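Drirstead puts two-arm robot purchase on hold until spring budget

29/11/2020

Drirstead, the catering supplier, has shelved plans to order six two-arm workstations for its packing rooms and will pay for a single unit instead, according to a budget note sent to department heads.

The original request, filed in October, asked for 132,000 euros. Finance manager Danica Omerović cut it after visiting the trial bench, where a pair of arms works on paper cups and a wire holder.

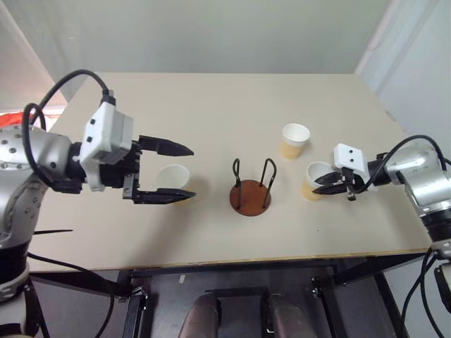

Photo: Dušan Golob / Drirstead

"I was shown a table, three cups and a lot of cable," Omerović said. "I'd like to see what it costs to keep that running for a year before I sign for six of them."

Her doubts are easy to follow. The quote from Situm, the integrator, covers arms, grippers and mounting frames. It leaves out spare finger pads, operator training and the floor work needed to bolt the frames down. Odair Brandão, who drew up the request, puts those extras at 13,000 euros. Omerović thinks the number is low – and the note says so in plain terms.

Then there is the question of what the arms would be handling. Drirstead packs cups in several sizes, some with a textured cardboard sleeve and some without, and the trial has stuck to one style.
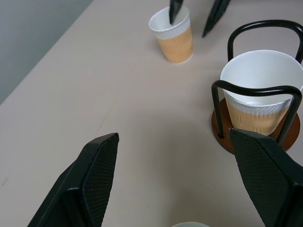

Situm's sales material promises that a station will pay for itself in 75 weeks. The sum assumes two full shifts a day, which Drirstead has not run in its packing rooms for years. On one shift the date slides well past the end of the warranty, and the quote has no price for an extension.

Živko Bošković of Situm said the company stands by its figures and would "gladly go through them line by line." He did not say whether the price per station would hold if the customer bought just one.

Brandão still wants the larger order. He has been told to come back with a maintenance contract in writing, a second quote from Jibrin and results for at least two more cup sizes. The budget for spring closes before any of that is due.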